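Furklow Automation Open Day
Frequently Asked Questions for Visitors

Visitors are asked to read the following information before arrival. Questions not answered on this page may be put to the staff at the reception desk.

When and where is the open day held?
The open day takes place on Sunday, September 17, 2023, in the Skatonitz building, Room 2620. Doors open at 10 a.m. and the last demonstration begins at 3:30 p.m.

Is registration required?
Admission is free, but places at the demonstrations are limited and must be reserved in advance. Please bring your confirmation, printed or on a telephone. Visitors without a reservation may be admitted to a later session if places remain.

What will be demonstrated?
The main demonstration concerns the handling of packaged goods by a two-armed robot. The work is done at a table laid out with ordinary snacks and drinks, among them Snickers bars in a clear divided shelf, red Coca-Cola bottles on a tiered stand, and clear packets in a wicker basket. Items of this kind differ a good deal in shape and stiffness. A rigid box keeps its form when gripped, while a bag may fold or slide, and the staff will discuss how this affects the choice of grip.

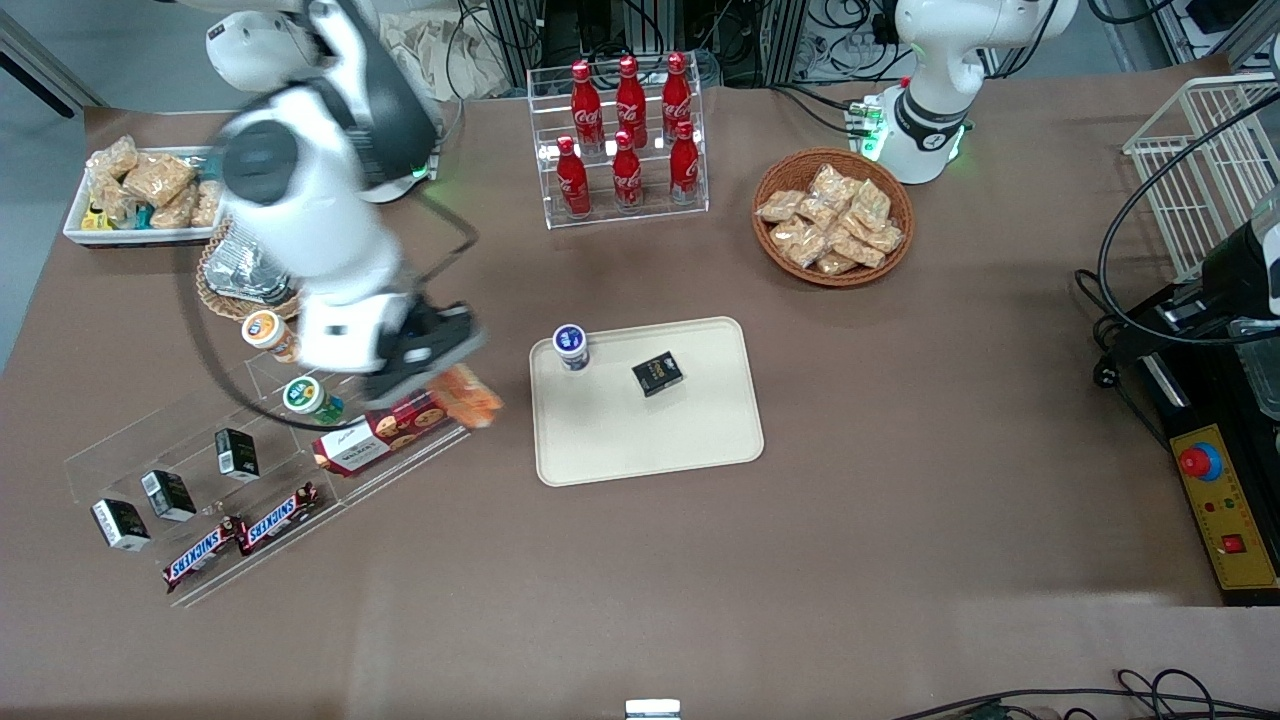 How long does a session last?
Each session lasts 40 minutes, including time for questions. Visitors may leave early, provided they do so by the rear door.

How close may visitors stand?
Visitors must remain behind the floor line while the arms are powered. The equipment has a red emergency stop button, which is for staff use. Please do not reach over the table or place bags and coats on it.

May children attend?
Children aged eight and over are welcome with an adult. Younger children may visit the Kettler Hall exhibits – building models, printed displays and a short film – during the same hours.

May I take photographs?
Photography without flash is permitted for personal use. Tripods are not allowed in the demonstration room.

Are the snacks for sale?
No. Items used in the demonstrations are not sold or given away. Refreshments may be purchased at the Tostotico café on the ground floor, which is open until 4 p.m.

Is the building accessible?
The main entrance is step-free, and an elevator serves all floors. Seating is available in the demonstration room on request.

Will there be another open day?
A further date is planned for October. Details will be posted on this page once the schedule has been confirmed.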